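Speaker notes: Getting people to read your recipe
Evening session, small room, 9 slides plus questions

Before starting: check the clicker, put the water on the left, hand out the printed recipe (the bad one, single sheet) as people come in. Let them read it while they settle. Don't tell them it's bad.

Slide 1. Title

Hello, welcome, thank you for coming out at dinnertime to hear somebody talk about recipes. I promise I'll be done before the kitchen closes downstairs.

I edit recipes. I've been doing it long enough that I can't read the back of a pasta box without reaching for a pencil, and I love it. I really do! A recipe is one of the few things people read while holding a knife. They read it with wet hands, they read half a line and walk off to the fridge, and then they come back and have to find their place again. So everything tonight is about that person walking back from the fridge.

Slide 2. The sheet in your hands

Ask: who has found the oven temperature? Wait. Give them time.

It's in the last paragraph, after the bit about the author's trip to the coast. And it's a lovely trip! I'd keep the trip. I'd move the oven to the top.

Ask what else bothers them. Things that usually come up: butter listed once and used twice, "the mixture" when there are three mixtures, "cook until done." If somebody mentions the salt, stay on it, it's the best one. The list says salt and the method never uses it. Every tester put it in somewhere different.

Slide 3. One point of view

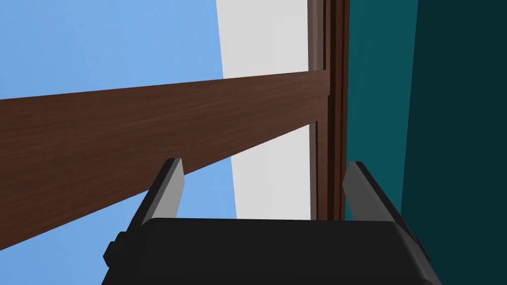 Slide 3: two parallel fingers, seen from directly behind

Most recipes I get are written from the far side of the table. The writer is watching a dish get made and reporting on it. "The onions are softened, the flour is added." By whom? When? I want the writer standing where the cook stands, looking down at their own work.

The easy fix is to start with the verb. Soften the onions. Add the flour. It sounds bossy when you read it out loud and it feels perfectly friendly in a kitchen. Try it on the sheet now, pick any sentence. (Two minutes. Walk around. Somebody will have rewritten the coast trip as a command, and it will be funny, let them read it.)

Then the second half of the fix: say what the cook should notice. Color, smell, sound, how the spoon drags. "Eight minutes" is fine on my stove and a disaster on yours. "Until the edges go golden and it stops hissing" works on both.

Slide 4. The ingredient list is a stage crew

List things in the order they come on. If the eggs go in first, the eggs are first, even if it looks prettier with the chocolate on top.

Comma story. Tsz-kin Ng sent me a walnut cake for the Jeria community cookbook, and it called for a cup of walnuts, chopped. I read that as measure the walnuts, then chop them. One tester chopped first and measured after, which gives you a good deal more walnut. Both cakes were eaten, both cakes were praised, and they were plainly different cakes. Tsz-kin had no idea the comma was doing any work at all. These days we write it both ways on the whiteboard before each workshop and argue about it for ten minutes, and I look forward to it every time.

Slide 5. Numbers

Put up the flatbread numbers: 118 grams of flour.

Ilari Aaltonen's flatbread, and I adore this recipe. He got there by making it over and over and writing down the batch that came out best, so of course it's 118. I asked if 120 would do. He went quiet and then made it again with 120, and it was the same bread. We printed 120.

My rule of thumb is that an odd number makes a reader nervous. They think there must be chemistry behind it. If there is chemistry behind it, keep it and say so in the headnote. If it's only what your scale happened to read that day, round it and let people relax.

Same with pan sizes. Give the one you used, then one other that works.

Slide 6. Where the eye goes
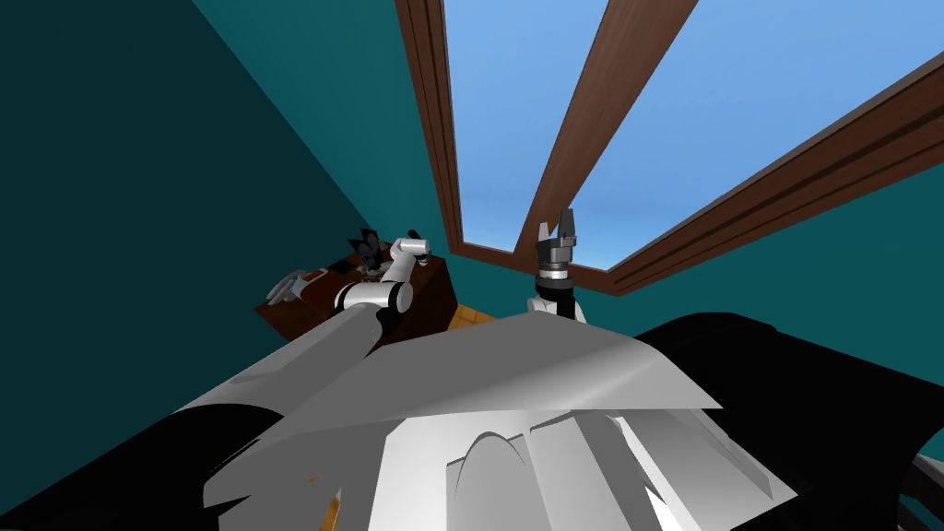
This is the part I could talk about all night, so watch the clock. A cook reads in glances. You get maybe one line per glance, and the eye lands at the left edge, near the top of whichever step is next. Put the thing that matters there. "In a large bowl set over a pan of simmering water, making sure the bottom doesn't touch, whisk the yolks" has the yolks waiting out in the cold. "Whisk the yolks in a large bowl over simmering water. Don't let the bowl touch the water." Two glances, two facts.

Break steps where the cook's hands break. If they have to wait for something, that's a new step. If they have to wash up, new step. If they turn to the oven, new step. I had a stew come in as one single paragraph and it came out as 6 steps with hardly a word changed, and the author called me to say she'd finally managed to cook it without losing her place. Her own stew!

White space is free. Please use it.

Slide 7. Headnotes

Keep them. I know people complain about the long stories, and some are long, but a headnote tells me whether I want this dish on a tired evening or for company. Three sentences is plenty. What it tastes like, when you make it, and the one place it can go wrong.

Read the Opoku groundnut soup headnote aloud, slowly. (Printed copy is in the blue folder.) It gets a room hungry every time.

Slide 8. Testing

Give it to someone who has never eaten the dish. Stay in the room and keep your mouth shut, and that's the hard part — I've bitten a dish towel. Every time they stop and look up, make a mark on your copy. Those marks are your edit list. Skip the ones you'd like to argue with and come back to them tomorrow, when you'll agree with them.

Slide 9. Over to you

Pairs. Swap sheets, fix one step each, read it to your partner while they mime cooking it. Miming matters, they'll catch things their eyes won't. Bring everyone back after ten minutes for questions.

If there's time: the one about freezing, and the question of whether "season to taste" should be allowed on raw meatballs. (No. Fry a little piece first and taste that.)

Collect the pencils.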